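Parallel fingers or something softer for dishes and pans?
Grippers and end effectors > Comparisons
5 posters in this thread

rohani_s
Right, I've been putting this off since September and I'd like some opinions before I order anything. We run stock black two-finger grippers on all our arms and the boss has had a quote from Tikerico for a set of soft-finger ones. I've spent a couple of afternoons giving the hard fingers the most awkward things I could find, to see whether we need them at all. I'm posting my notes by object, so shout if you've done the same and got different answers.

Plant in a wide dish: better than I thought! The leaves get in the way of any camera looking from above, so I go in low and take hold of the dish. Slow lift, and keep the wrist level or you'll be sweeping up compost.

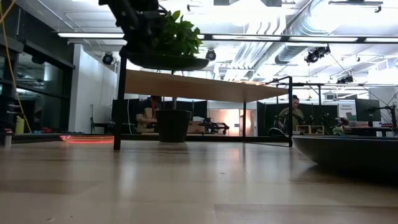 Plates and small dishes
This is where I'm stuck. The dark plates have a raised rim, which gives the fingers something to bite on, but the little orange dishes are see-through and the depth camera hates them. Two arms facing each other across the table helps a bit, as whichever one has the better angle can go for it.

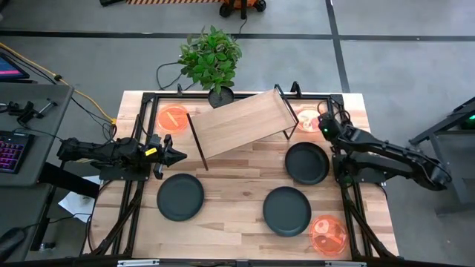 I've also been swapping controllers while I'm at it, which I know is bad science (sorry). The Kornik one is smoother on the slow moves, the Jeretti is quicker to recover after a fault. I wouldn't pay extra for either just to pick up plates.

rizal_k
You're changing two things at once there! Pick one controller and leave it alone until the fingers are sorted.

For what it's worth we went soft last year and went back again. They were lovely on fruit and hopeless on anything thin. A plate lying flat on a table, the soft tips just fold under and push it along. Hard fingers with a bit of rubber tape did the job for the price of a sandwich.

piret.r
Disagree with Rizal, sorry. It depends entirely on which soft fingers. Ours have a stiff nail at the tip and they get under a rim fine. What was the quote, if you don't mind saying?

rohani_s
3,603 for the set, before tax. I did wince.

And yes, fair point about the controllers. Kornik stays on for now.

sulastri_saragih
For that money I'd sort the wrist cameras first. Half of what people call gripper trouble is the arm not knowing where the edge is. What do you get with something big, a frying pan or the like? Ours fills most of the view once it's close and then the software has very little to go on.

rohani_s
Same problem here. With the round dark pan you get a great big curve and the fingers poking in at the bottom of the picture, plus a bit of blur if the arm's moving.
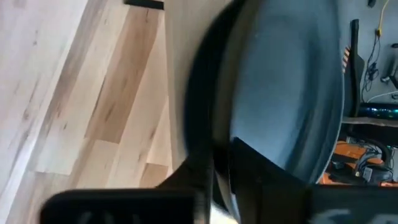

I've been aiming for the handle first, but the fingers are broad and flat and I'm never sure how much grip I'm getting on a long thin thing with all the weight out at one end. I tried closing on the rim as well and I think I prefer it, though it does make me nervous. Anyone gone narrower on the fingers without buying a whole new gripper?

piret.r
Rim every time for me. The handle wants to twist.

rizal_k
Handle, but with a notch cut in the finger. We'll never agree, will we.

qistina_l
Sembiring do narrow finger blanks that bolt on to most of the common two-finger grippers, and you can file them to whatever shape you like. I had mine done in about 5 evenings, mostly because I kept getting the angle wrong. Measure your bolt spacing before you order. I didn't.

rohani_s
Ooh, I'd missed those. I'll get one pair of blanks and try the notch on one side and leave the other plain, same controller, same pan. Tikerico can wait a bit. Piret, could you put up the part number for your nail tips when you're next in?

piret.r
Will do, probably after lunch tomorrow.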